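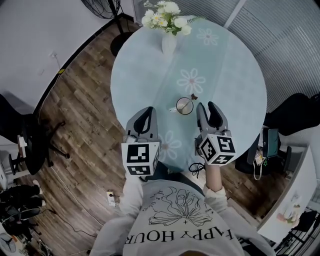

Starkia's cafe fee draws 87 replies, most of them unhappy

The town of Starkia wants cafes to pay for the sidewalk. Under a plan that went out for public comment in June, any business with outdoor seats would need a yearly permit, priced by the table, and would have to bring everything inside by 10 p.m.

The town says the money would go toward street cleaning. How much money, and how much cleaning, is harder to pin down.

A two-page summary posted with the plan says the permits would bring in "a meaningful share" of the cost of keeping Myklebust Street and the square clean. It does not say what that cost is. Asked for the number, the town's streets office sent back the same summary.

Alžběta Lukáč has run a coffee and dessert place on the square for nine years. Her bill under the plan would come to $1,364 a year.

"I'd pay it if they could show me the broom," she said. "We sweep our own front every morning. I've seen the street truck come by twice this spring."

Ottar Magnusson, who heads the streets office, said the truck runs weekly and that many owners are not up yet when it passes. He did not have a log of the routes. He said one was being put together.
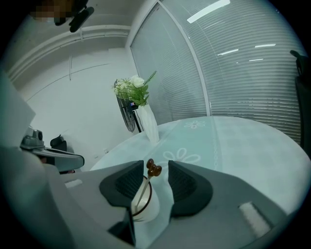

A small cup and what looks like a sweet on a stick. Dessert places would pay the same table rate as full restaurants.

The single rate is what bothers the smaller shops most. A table where two people split a slice of cake for an hour would cost its owner exactly as much as one that turns over three dinners a night. An early draft had a lower tier for places without a full kitchen. It was gone by the time the plan was made public, and the summary does not mention it.

Magnusson said the tier was dropped to keep things simple. He could not say how many businesses it would have covered.

Supporters make a fair point about space. Gøran Sandberg, who uses a wheelchair and lives just off Myklebust Street, said he often has to go out into the road to get past chairs. "I don't care about the fee one way or the other," he said. "I care about the chairs."

The plan as written may not do much for him. It asks for a clear path along the sidewalk but sets no fine for blocking it, and it adds no staff to check. A cafe that buys a permit and ignores the path would, as far as the text goes, still have a permit.

The town received 87 written comments. A tally by the clerk's office puts most of them against the plan, though several writers objected only to the closing hour. One asked for a fee on pigeons.

Oda Forsberg, the council member who brought the plan forward, called the response "a healthy conversation" and said the fee is in line with what nearby towns charge. She named one, Famel. Famel does have a table fee, but it comes with trash pickup for the businesses that pay it. Starkia's plan does not include pickup.

Forsberg said that could be looked at later. She would not give a date.

The council is expected to vote before the fall. If it passes, the first permits would be due next spring, and the streets office says the route log should be ready by then.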